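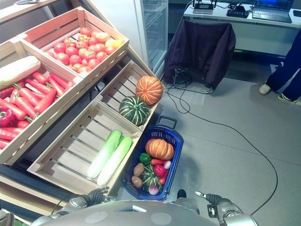
Marisa Cattaneo has heard the number 26 more often than she would like. It is the gap, in percentage points, between how well her group's robot sorted vegetables when it was trained with corrections and how well it did when it was trained without them. The number traveled. The conditions behind it mostly stayed home.

"People read it and think, great, the robot can do groceries," she says. "It can do our groceries. On our shelf. I would like the second half of that sentence to get repeated too."

Cattaneo runs the manipulation work at Wirnau, a small lab that shares a building with a packaging firm. The study in question compared two ways of teaching a humanoid robot to put produce back where it belongs. In one, a person steers the robot through the whole job, over and over, and the software learns from those recordings. In the other, the robot tries on its own and a person takes over only when it starts to go wrong. Those few seconds of rescue go into the training data with extra weight.

Both versions got 300 recorded runs. That was the point, she says, because earlier papers tended to give the correction method more data and then act surprised when it won.

I asked whether equal runs meant equal effort. She laughed, then said no. Stepping in at the right moment takes an operator who knows the robot well, and the study had only 2 of them, Nazareno Marchetti and Manuela Cirillo. Marchetti had been driving the machine for months before the first run was saved.

"So is it the method, or is it Nazareno?" Cattaneo says. "I don't have a clean answer. We say so in the paper, near the end, where nobody looks."

Cirillo's corrections helped less than Marchetti's. The difference was small enough to be noise, and with so few operators there is no way to tell. Cirillo herself has a theory. She says she stepped in too early, before the robot had made a mistake worth learning from. "I'd see the hand heading for the pepper at a bad angle and I'd grab the controls," she says. "Naz would wait. He let it get into trouble first."

The other open question is what counts as a success. In the main results, an item scored if it ended up in the correct crate. It did not have to be placed gently. Guido Fiore, who tests store equipment for a regional grocery supplier called Longo and was shown the results before they came out, found that hard to swallow.

"A tomato in the right crate with a thumb hole in it is not a success to me," Fiore says. "That's a tomato I throw away."

Cattaneo doesn't argue. Her team went back and scored a share of the runs again with damage counted, and the gap shrank to 7 points. Still in favor of corrections, she notes, but a very different headline. That figure is in an appendix. I asked why it wasn't on page one, and she took a while to answer.

"Because we decided on the first measure before we started, and you're supposed to stick to that," she says. "It's a good rule. It also happened to suit us."

What she does stand behind is narrower. When the robot failed, it failed in fewer ways after training with corrections. It stopped freezing over the basket. It still dropped things - round ones mostly - but it went back for them more often, something the other version hardly ever did.

The next round starts in August, with operators who have never touched the robot and a scoring sheet that Fiore helped write. I asked what result would make her drop the method. If the new operators show no gain, she said, she'll publish that, and at the same length.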